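Skerau Street Block Club - minutes, 2022-04-04

Hi all, I'm typing these up from my own scribbles again, so if I've put words in your mouth just write to me and I'll fix it. We met at my place and started late, mostly my fault, I was still hunting for chairs.

Last meeting's minutes were approved with one change. It was the Mondal lot where the fence came down, not the one next to it. Sorry!

Money

We have $1,185 in the account. That includes the $300 left over from last year's plant sale, which I had forgotten we even had (what a nice surprise). The only bill since last time was for the flyers, and it's paid. I asked if anyone wanted to see the bank statement and got a lot of polite looking at the floor, but it's in the folder if you change your mind.

Yard sale

This took up most of the evening. We're doing it in August again, and everyone agreed that last year's map was hard to read. Rosaire McIntyre has offered to redraw it with the house numbers big enough to see from a car - thank you, Rosaire! She'd like the list of who's taking part well before she starts drawing, so please don't tell her at the last minute that you're in.

We went back and forth on whether to charge a table fee. Some of us think five dollars is fair and covers the signs. Others feel that people who've always joined in for free will just stay home, and I kind of lean that way myself. We voted, and there's no fee this year. We'll put out a jar.

Leftovers were the other big thing. Last year half the stuff nobody bought sat on the curb for days and got rained on, and I heard about it from every direction. The thrift store on Esevness Avenue will send a truck if we book it early, but they don't take mattresses or old TVs. I'm calling them this week. If they say no we'll have to think again, and I'd love to hear ideas.

Street trees

The city finally wrote back about the two dead maples. They'll come out this spring, but replanting is a separate request (of course it is) and the form has to come from whoever owns the house behind the tree. I have blank copies on my porch. There was a long detour into which kinds of trees drop sticky stuff on cars, and I stopped taking notes for that part. I think lindens lost.

Speeding on Skirnuso Road

Same as last time, really. We'd like a speed hump near the bus stop, and the city wants signatures from the people who live on that stretch before they'll come and measure anything. We agreed to print 300 flyers and split them up by block. I'd rather knock on doors than leave paper in mailboxes, and a few of you said you'd come with me, so let's pick an evening that isn't pouring.

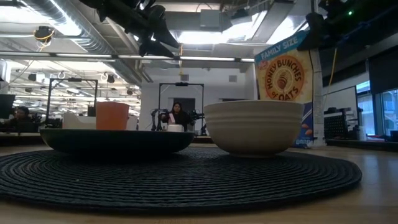 I also promised to ask about the crosswalk paint, which has worn off so badly that my neighbor thought it had been removed on purpose. I've left a message with the streets office and will try again if I don't hear anything.

Odds and ends

The tool shed key is missing. If it's in your coat pocket, we forgive you, just bring it back. The hedge trimmer also needs a new cord before anyone borrows it, please don't use it with the tape on.

We talked about a block phone list and decided people should sign up for it themselves, so no one ends up on it by accident. I'll pass a sheet around next time.

To do before we meet again

Me: call the thrift store, print flyers, chase the crosswalk
Rosaire: first try at the map
Everyone: look for the shed key, tell Rosaire if you want a table

Next meeting is at my house again unless somebody with more chairs speaks up.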